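공용 실습실 소모품 및 비품 배치 개선 보고서
생활공간설계 2분반 / 작성: Yuzuki Noguchi, Willy Geerts / 9월
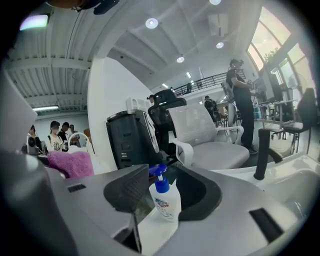
1. 과제 배경
본 과제는 공용 실습실에서 위생용품, 수건, 의자 등 공유 비품의 위치가 사용자마다 달라지는 문제를 다룬다. 실습실은 창가의 모니터 책상, 기둥 주변의 의자, 개인 작업 공간이 한 방에 섞여 있다. 파란색 펌프가 달린 흰색 손 소독제와 접어 둔 분홍색 수건은 검은색 컴퓨터 본체 앞쪽에 놓여 있으며, 본체 윗면도 물건을 올려 두는 자리로 쓰인다. 조사 대상은 소독제, 수건, 의자의 세 품목으로 한정하였다.

2. 조사 방법
이용자 42명에게 설문지를 배포하여 전원에게서 회수하였다. 문항은 비품을 찾는 데 걸린 시간, 제자리에 돌려놓는지 여부, 불편한 위치의 세 항목이다. 토요일 오전에는 Bianca Zamfir가 실습실에 상주하며 비품 이동 경로를 평면도에 기입하였다. 평면도는 1:50 축척으로 작성하였고, 기둥과 창은 고정 요소로 처리하였다. 설문 문항의 초안은 Édgar Taipe가 작성하였다.

3. 조사 결과
3.1 손 소독제
지정 위치가 없다는 응답이 가장 많았다. 펌프형 용기는 한 손으로 누를 수 있으나 바닥이 고정되지 않아 사용할 때마다 조금씩 밀린다. 전자기기 가까이에 두는 것에 대한 우려도 여러 응답지에 기재되었다.
3.2 수건
손 닦는 용도와 책상 닦는 용도가 구분되지 않았다. 접어 두는 방식은 면적을 적게 차지하지만 젖은 상태로 접으면 건조가 늦다. 교체 주기를 아는 응답자는 2명이었다.
3.3 의자
메시 등받이 의자는 흰색과 검은색이 섞여 있고, 머리 받침이 있는 것도 있다. 기둥 옆에 의자가 모이면 통로 폭이 줄어든다. 헤드셋을 쓰고 서서 작업하는 이용자는 주변을 볼 수 없으므로, 작업 구역과 의자 사이의 간격이 별도로 필요하다.

4. 개선안
가. 소독제는 컴퓨터 본체에서 300 mm 이상 떨어진 위치에 두고, 미끄럼 방지 받침을 사용한다.
나. 수건은 용도별로 색을 나누고 걸이에 펼쳐서 건다. 분홍색은 손 닦는 용도로 지정한다.
다. 컴퓨터 본체 윗면에는 물건을 올리지 않는다.
라. 사용하지 않는 의자는 책상 안쪽으로 밀어 넣고, 기둥 둘레는 비워 둔다.
마. 서서 작업하는 구역의 경계를 바닥 테이프로 표시한다.

5. 한계 및 후속 작업
설문은 주간 이용자만을 대상으로 하였으며 야간 이용 행태는 반영되지 않았다. 300 mm는 책상 깊이를 기준으로 조원들이 정한 값으로, 별도의 실험은 수행하지 않았다. 걸이의 부착 방식은 Vsevolod Pavliuk가 검토 중이며, 접착식과 집게식의 비교표를 최종 발표 때 제출한다.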